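FOR IMMEDIATE RELEASE
10 June 2025

Nincombe Savoury Show opens entries, tightens the rules on vinegar

NINCOMBE – Entries are now open for the fourth Nincombe Savoury Show, which will fill the Dalsgaard Hall for one long weekend in August and will again ask otherwise sensible adults to disagree in public about relish.

The show was started by Onelwood Preserves, a small maker of pickles and chutneys on the Viletholm road, after its owner, Si-woo Hong, lost a country fair ribbon to a jar he still describes as "jam with an onion in it". He has not entered anything anywhere since. He says running the show is calmer, though staff who have shared an office with him in the week of the judging remember it differently.

Last year's show drew roughly 4000 people over the weekend, a fair crowd for a town with one set of traffic lights. Judges tasted 1099 entries between them and were sent home with crackers.

"We thought we'd get a few neighbours and somebody's dog," said Hong. "Then the parking paddock filled before the doors opened, and a man offered me cash to move his piccalilli to a better-lit table. I said no. It was already on a good table."

Organizers have made several changes to the program for this year. Mustard pickles now have a class of their own and will no longer be judged beside the sweet cucumbers, an arrangement that pleased neither party. Malt vinegar is out of the clear pickle class altogether. Entrants who feel strongly about this are invited to write in, as many already have.
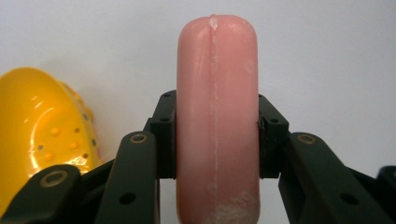
Smoked and cured goods return to the side hall, where the new cold cabinets should spare everyone a repeat of last year's warm Saturday-style crush around a single fridge. Home cooks and commercial makers will be judged separately. A commercial maker, for the purposes of the show, is anyone who has printed a label with a crest on it.

The junior class is open to anyone under 16 and costs nothing to enter. Parents may help with hot jars and sharp knives. They may not help with the flavour, and the judges say they can tell.

Onelwood will not be competing in any class. It will have a stall by the east door with its full range, including the green tomato chutney that Hong maintains was robbed. Visitors who ask him about it should allow 20 minutes.

"It had body, it had colour, it had a finish," he said. "I'm not bitter. I've got a whole show now."

Entry forms are available at the Onelwood shop and at the front desk of the Dalsgaard Hall. Each entrant may submit up to four jars, in clear glass with plain lids, labelled with the class number and the date of making. Ribbons, gingham and handwritten verse should be left at home. Jars will be returned after judging, minus whatever the judges fancied.

Admission is by donation at the door, with proceeds going toward new heating for the hall.

Media inquiries: Si-woo Hong, Onelwood Preserves, Nincombe. Please call before lunch. Samples can be arranged, and opinions on them will be argued with.

– ENDS –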